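Home > Working from home > Furniture and rooms

Is a desk with drawers worth it, or am I paying for somewhere to lose things?

Posted by Pyo

I'm fitting out a corner to work in and I keep going round in circles over the desk. Every shop wants to sell me "storage solutions". The one I'm being steered towards is the Nidemholm, which has drawers down one side and a wide one under the top. It costs a good deal more than the plain version, which is a top and legs and nothing else.

My doubts are these. I have owned drawers before. They fill up with dead pens, takeaway menus and cables for phones I no longer have. I'm not convinced that four more places to put rubbish will make me tidier, whatever the brochure says about a calm mind. I also read a lot of reviews and most of them were written the week the thing was delivered, which tells me it arrived and not much else.

On the other hand my present table has everything on top of it and I have knocked tea over my paperwork 3 times since April. So something has to change.

What I need to keep near me: a notebook, pens, bills and letters, a stapler, chargers, and a folder of stuff for my tax. I don't print much. The corner is not large and I am tall, so knee room matters. 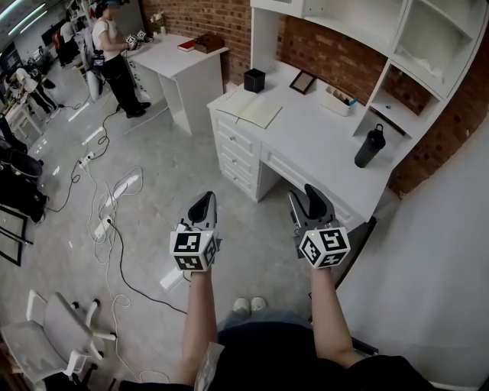
White desk, four drawers on the left and the wide one under the top.

Would anyone who has lived with this sort of desk for a decent length of time tell me if the drawers earn their keep? Not interested in hearing that it "looks lovely".

Posted by Katari

I've had a desk of this type for a couple of years, different make, same idea. My view is that the drawers are oversold but not useless.

The wide one under the top is the one to be suspicious of. People assume it's the handy one. On mine it is shallow, so a stapler standing up won't go in, and it takes away exactly the bit of space where your legs want to be. You say you're tall. Take a tape measure to the shop, sit on the chair you already own if you can manage it (measure the seat height if you can't), and work out the gap between your thighs and the underside of that drawer. Don't trust the height on the label, which is nearly always the height of the top surface. I'm not especially tall and I still catch my knees if I cross my legs.

The stack at the side is better. I use 2 of the drawers every day and the rest about as often as you'd expect, meaning hardly ever. Post goes in one, chargers in the other. The bottom drawer is a museum.

A few things I would check before parting with any money:

Pull each drawer all the way out. Cheap ones stop halfway and you end up groping around at the back for whatever you wanted.

Put some weight in one and open it again. An empty drawer in a showroom will always glide. Fill it with paper and you find out what the runners are like.

Look at the bottoms. If it's a thin sheet slotted into a groove, it will sag under a stack of paper. Mine did. I glued it, and it sagged again.

Ask which side the stack can go on. Some can be built either way round, some can't, and the shop assistant may not know, so ask to see the instructions. In a corner this matters more than the colour.
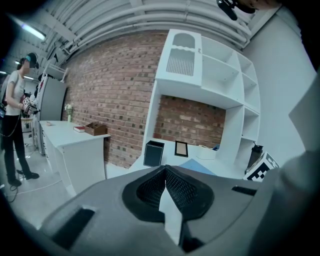 Then there's the question of whether you need any of it to be part of the desk at all. The plain top plus a separate set of drawers on castors usually comes out cheaper, and you can shove the drawers somewhere else when they annoy you. It also means that when one half breaks you haven't lost the other half. I wish I'd done that. The only real argument for the all-in-one is that it doesn't wander about when you lean on it.

As for tidiness, you're right to doubt it. What helped me was keeping one drawer deliberately empty and sweeping the top into it before I stop for the day. It gets sorted when it's full. Not very impressive but the surface stays clear enough to work on.

Posted by Prusetby

just buy the plain one. a shoebox does the same job as a drawer. i paid 20 for a second hand table and its been fine, you dont need to spend a fortune to put a notebook on something. also get a mug with a lid

Posted by Pyo

Thanks both. Measured my chair last night and the wide drawer would leave me next to no room, so that's the Nidemholm out, in that form anyway. I'm leaning towards the plain top with a separate unit, if I can find one whose drawers open fully. The ones I've looked at so far don't say, and I've stopped expecting them to.

I'll think about the mug.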